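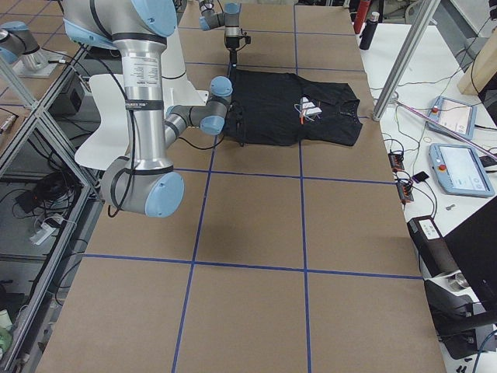
Le pliage d'un tee-shirt se joue avant le premier pli. Maximiliano Sepúlveda y revient plusieurs fois au cours de l'entretien. Il est responsable de la préparation textile chez Bimia, qui remet en circuit des vêtements de travail et des tee-shirts promotionnels, et la méthode interne, baptisée Skunen, porte sa signature.

« On pose le vêtement à plat, on tire les coutures latérales, on aligne l'ourlet. Si l'ourlet part de travers, tout le reste part de travers. » Il recommande un plan de travail couvert de papier kraft et quadrillé au ruban adhésif bleu. Le papier se remplace quand il marque ; le ruban donne des repères perpendiculaires que l'œil retrouve sans effort.
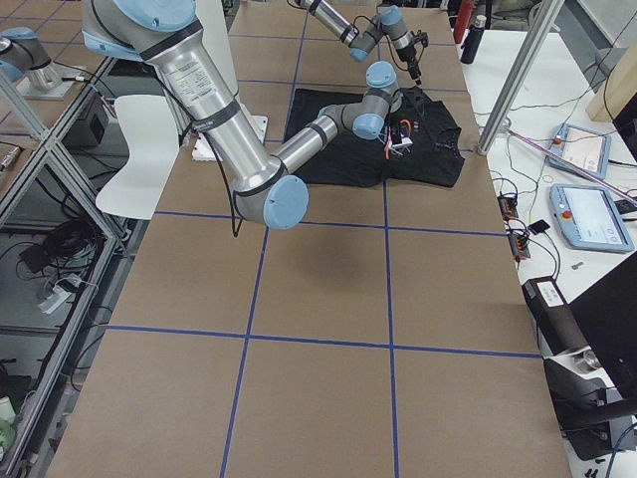
« Le noir est le plus pénible », poursuit-il. Les faux plis s'y lisent mal sous un éclairage vertical, et les peluches très bien. Il préfère une lumière latérale et un passage de la main à plat, du col vers l'ourlet, sans appuyer. Pour un jersey de 200 g/m², deux passages suffisent ; en dessous, la maille se détend et il faut reprendre les manches.

L'impression impose une contrainte supplémentaire. Un motif de poitrine ne doit pas être traversé par un pli vif. « On plie en long, de part et d'autre du motif, puis on rabat le bas. Le marquage reste sur la face visible - c'est ce que le client regarde en premier. »

Le format final est un rectangle de 20 cm de large, calé sur les bacs Brido. La tolérance admise est de 2 cm. Au-delà, la pile penche et les pièces du dessous se déforment. 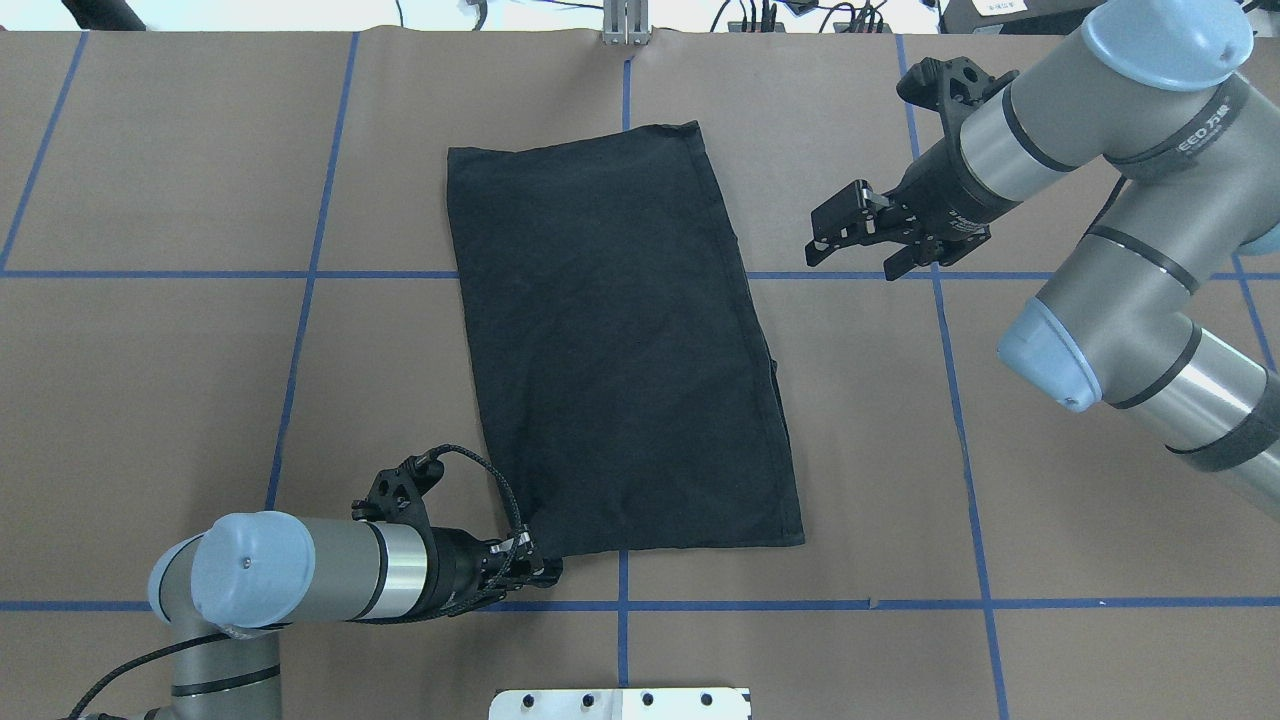
Oltmanns conteste ce dernier point et tient la tolérance pour trop large : à partir d'une certaine hauteur de pile, 1 cm d'écart suffit, selon lui, à faire glisser les pièces du dessus. Il plaide pour un gabarit rigide glissé dans le vêtement, puis retiré.

Sepúlveda a essayé le gabarit. « Il donne un bord net, mais il accroche au retrait, surtout sur le coton peigné. On gagne sur le pli et on perd sur la surface. » Il le réserve aux chemises.

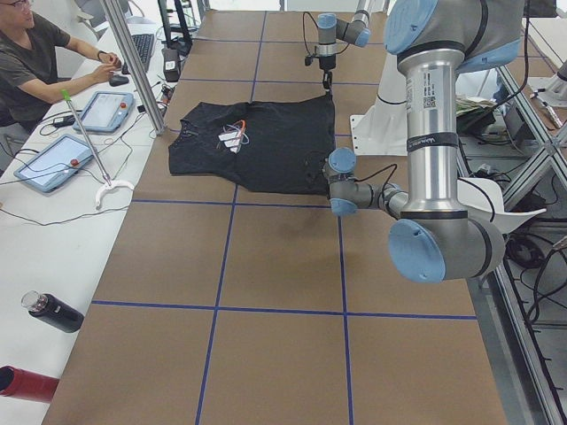 Reste la question des coins. Un tee-shirt se tend par deux points opposés, jamais par le milieu d'un bord, où la maille fait une pointe. La traction doit rester faible. « Dès que l'encolure bouge, on a tiré trop fort. » Sur plus de 1 000 pièces reprises en août, le défaut le plus fréquent était une manche repliée sous le corps, invisible de face. Le contrôle se fait donc au toucher, sur l'envers, avant la mise en bac.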